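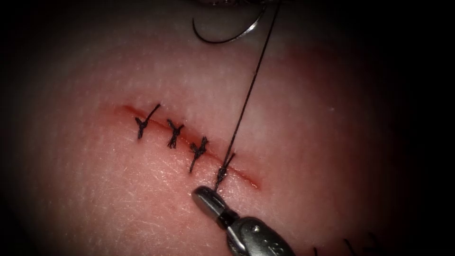 Karla Hinojosa wrote in after the previous entry to ask why so much attention is given to knots, when the beginners she teaches mostly worry about the needle. Her own view is that a learner who can place the needle correctly will pick up the knot along the way. It is a fair point, and it deserves a longer reply than the comment section allows.

I have kept this blog as a record of suturing practice for some time now, and the subject of the present series is the simple interrupted stitch. Each stitch stands alone. It is passed, tied and trimmed before the next is begun, and if one of them fails the others continue to hold. That independence is the chief reason the stitch is taught early. It is also the reason the knot cannot be treated as an afterthought. In a continuous closure there are few knots to tie. In an interrupted closure there is one for every stitch, and a careless habit is repeated the whole length of the wound.

My response to Karla is therefore a partial agreement. The needle does come first in the order of work, and a poor bite cannot be rescued by a good knot. I would not, however, expect the knot to take care of itself. At Olvera, where I attended an evening course in December, our instructor Melquiades Palacios had us tie on a length of cord fixed to the table for an entire session before we were permitted to open a needle. I was impatient with this at the time. I have since adopted the same arrangement at home, and I keep a written tally of practice knots, which stood at 214 when I last brought it up to date. I intend to reach 3000 before I allow myself an opinion on speed. 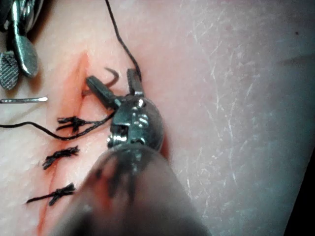

Needle placement is the part of Karla's question that I have thought about most. The usual instruction is to enter the skin at a right angle and to let the curve of the needle do the traveling, with the wrist turning to follow it. Learners tend to push forward in a straight line instead, and the tip then comes up too shallow on the far side. A curved needle standing at the edge of a cut, with only its upper arc above the surface, makes a useful point at which to stop and check one's work. The depth of the bite can still be corrected, and the needle may be backed out along its own path and the entry repeated. Once it has been drawn through and the thread has followed, the choice has been made. I would also ask the learner to look at the stitches already finished and to judge the distance to the last knot before going any further.

Tension is the second matter. The edges of the wound should meet and no more. Practice material is forgiving in this respect, as it does not swell overnight, and for that reason it can teach a person to tie too tightly. Natalia Trujillo suggested to me that the first throw be laid down and left alone for a moment while the edges are inspected. I have found this helpful, although it slows the work considerably.

Trimming also deserves more care than it commonly receives. Tails cut very short may allow the knot to slip, and tails left long become tangled in the next stitch. I try to keep mine even along the row – a modest discipline, but it makes an uneven knot much easier to spot afterward.

Rami Mansour has asked whether I recommend a particular pad for home use. I do not have a firm recommendation at present. The Roveo pad I started with has been cut so many times that very little usable surface remains, and its replacement has not yet arrived. Readers with experience of other pads are invited to leave their remarks in the comments.

The next entry will deal with the vertical mattress stitch.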